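Gear > Live Music > Earplugs > Hotudum Concert Plugs review

Hotudum concert earplugs, two shows in

Quick one tonight, I've got an early start. Wore these to two gigs in December, one loud and one very loud, and I have opinions.

First gig was Drulero at a low-ceilinged club, the kind where the drums hit you in the teeth. I stood by the left speaker stack on purpose. Put the plugs in before the support act and left them in until the lights came up. No ringing on the walk home. None the next morning either. With the cheap foam ones I get the quiet but the singer sounds like he's in a closet. With these I could hear words. Cymbals a bit dull, guitars fine, bass pretty much untouched.

Talking to people is the wierd part. Your own voice booms in your head so you end up mumbling. My friend Samina Bhutto kept yelling "what" at me between songs. Took one out to order drinks. Fine.

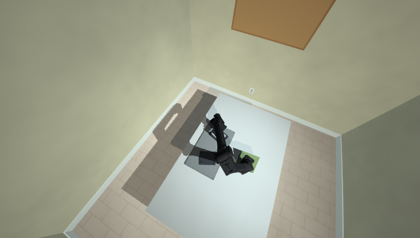
Fit. You get 2 sizes of tip in the box and I needed the small ones. The large ones hurt after three songs. Small ones sat ok but the right one worked loose whenever I sang along, so every chorus basically. Pushed it back in, carried on. If you jump a lot, expect to do the same.

Second gig was Hyun, seated, big theater, way up in the balcony. Honest answer – I didn't need them for most of it. Quiet songs lost all their sparkle and I pulled the plugs halfway through the acoustic set. Back in for the encore, glad I had them, that last song was brutal.

The case is the bad bit. Tiny metal tube, screw cap, and the cap is slick. Try opening that in the dark with a beer in one hand. Dropped a plug under the seats and had to crawl for it with my phone light. There's a loop for a keyring but it dug into my leg all night so I took it off.

Cleaning is easy, warm water, let them dry overnight. Tips come off without a fight.

Would I buy them again? Yes, for standing shows. For seated stuff I'd save my money or just keep them in a pocket. Get a diferent case though. I'm using an old mint tin.

Comments (3)

Mohsin Magsi
I have the Jenuvix ones and same problem with singing, the right one always goes. Must be a jaw thing. Do the small tips pick up lint in the mint tin?

gigrat80
was at that Drulero show!! no plugs, ears rang for 2 days. ordering some

Samina Bhutto
You were mumbling. I stand by the "what".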